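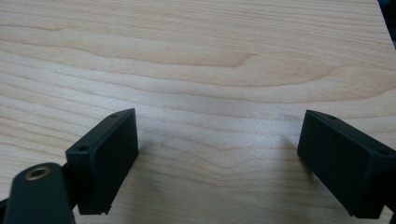
*Wrist cam view with the black pads on, jaws open over the table.*

**Hand-held gripper: flat pads or soft ones?**

**pelicanbolt**
Right, I've been going back and forth on this since May and I'd like some opinions before I spend more money. I've got the Flerniveck hand-held with the plain flat pads, and I've borrowed a set of the soft ribbed ones from Dakness to compare. Same camera, same table, same bits and bobs to pick up (mugs, a sponge, pens, a bag of rice).

The flat pads are lovely on anything boxy. Pens are a nightmare though! They roll as soon as the jaws close and I end up chasing them about. The Dakness ones grab pens first time, but they wobble so much when I lift the rice that the tracking goes funny.

Anyone run both for a decent stretch?

**mothgarage**
I did 200 picks with each last winter and went back to flat. The soft ones wore through at the tips and I was forever swapping them. Stick a bit of grippy tape on the flat faces and your pens will behave.

Is that brass bushing on the left link standard? Mine came with plain plastic and it's got sloppy.

**pelicanbolt**
Yep, came like that. No slop so far, but I'm only 15 hours in. What tape did you use?

**mothgarage**
The stuff for stair treads, the finest one they had. Don't get the coarse, it chews up cardboard.

**quietferret_9**
Going to disagree about tape. It changes how the pads look to the camera, and if you're training anything on the footage you've then got two sorts of finger in your data. I had to bin a whole evening's work over that. I'd pick one pad and leave it well alone.

Also, pelicanbolt, your lens sits nice and low, but look how much bare table you're getting at the top and how the right pad runs out of view. I'd tilt it down a touch. You want both tips in full, especially for small stuff.

**pelicanbolt**
Ooh, fair point on the right pad. I'd been so busy fussing over the left side I hadn't clocked it. If I tilt down, though, I lose sight of where I'm heading next, and that's bitten me before when reaching across the table.

**quietferret_9**
Wider lens then. Verschueren do one that fits.

**mothgarage**
And costs more than the gripper! Mine's tilted up like his and it trains fine. I think people worry far too much about seeing the tips.

**quietferret_9**
Fine for mugs. Try it with screws and get back to me.

**tin_of_washers**
Whichever pads you go for, check the screws on top every so often. One of mine backed out mid-session and I spent ages blaming the Cultport controller. Reflashed it and everything. A dab of threadlock and it's been solid for 2000 cycles.

**pelicanbolt**
Oh no, I've had odd readings this week as well. Off to find a hex key. I'll try the pens again with tape on one pair of pads, leave the other pair bare, and post both lots of numbers.

**quietferret_9**
Label the footage!!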